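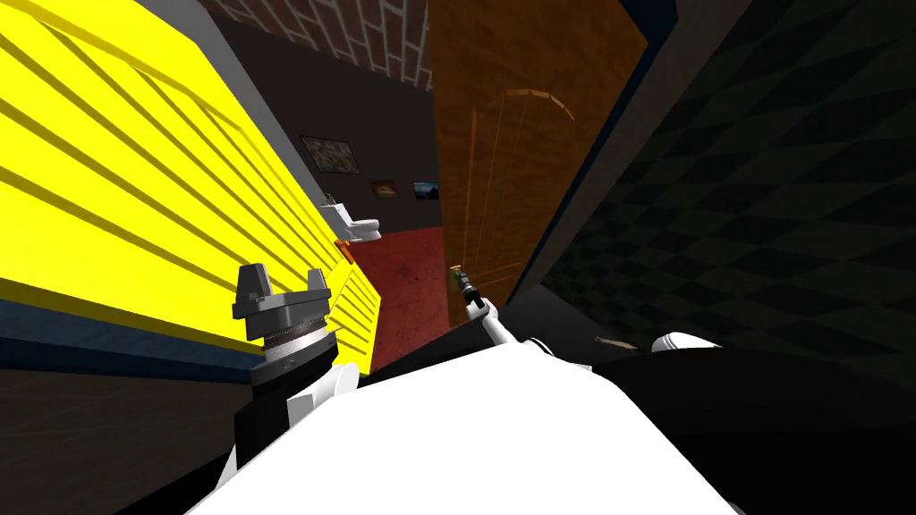 *Yellow slats, with a small white toilet beyond them, in a computer-made scene.*

The public toilets at Borka closed in December, and by spring the takings at the market had dropped. Stallholders noticed it first among their older customers, who used to stay for a cup of tea and now went home after one lap of the square.

Borka has 2,676 residents and had one public block, built beside the bus stop. The council said the pipes were past repair and the money was needed for roads. A petition against the closure gathered 933 names. It was read out, noted and filed.

Irkico, the next town along the valley, took a different route. It kept its own block open by charging 50p a visit and asking shops to let people use their toilets without buying anything. Eighteen months on, most of the shops are still in the scheme. The bakery dropped out after a blocked drain – the bill came to £138 and there was a row over who should pay it.

Charging has its critics. Parents with three small children find it adds up, and plenty of people no longer carry coins. The card reader on the door has been out of order twice.

For those who need a toilet often, the question decides where they go at all. One retired bus driver in Borka plans every outing around the library, which shuts at one o'clock. A woman with Crohn's disease told me she does her shopping in Irkico now, though the bus takes longer and she has to change at Dai.

The old block is still standing. The council has had one offer for it, from someone who wants to sell coffee there.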